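Careers > Open positions > Facilities and Workplace > Furniture Maintenance Technician

Furniture Maintenance Technician (Parno site)

Premley manages furniture and interior fittings for office tenants under multi-year service contracts. The Parno site has 3,861 items on its asset register, of which 3,184 are tables, desks and seating. The remainder is storage and partitioning. We are hiring one technician to take over scheduled inspection and minor repair at this site.

The position is full time and reports to the site maintenance lead. Working hours start at 8 a.m. The contract begins in February, with a probation period of six months.

Duties
- Inspect tables, chairs and storage units according to the floor schedule.
- Tighten, adjust or replace legs, glides, hinges and casters.
- Repair chipped edges and surface damage where the repair can be done on site.
- Record each job in Temer, our asset system, before the end of the shift.
- Tag items that fail inspection and arrange removal to the workshop.
- Check floors for scratches under moved furniture and report them.

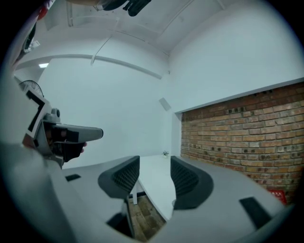
White tabletop and leg on plank flooring.

Tables are inspected for level, leg attachment and edge condition. Glides on wood floors are checked separately - a worn glide is replaced on the same visit. Work that requires the top to be removed is passed to the workshop in the Perić building, and the technician may be asked to cover shifts there.

Requirements
- Two years of experience in furniture assembly, joinery or building maintenance.
- Competent use of hand tools and cordless drivers.
- Ability to read assembly drawings and parts lists.
- Ability to lift and move furniture, with a second person where required.
- Written English sufficient for job records.

Experience with an asset system is useful but not required. Training on Temer is given in the first week. Tools and work clothing are supplied.

To apply, send a resume and a short list of comparable work to the Premley hiring desk, quoting the job title and site. Applicants selected for interview will complete a practical test - assembly and leveling of one table from a drawing.

Contact | Privacy | © Premley | Back to top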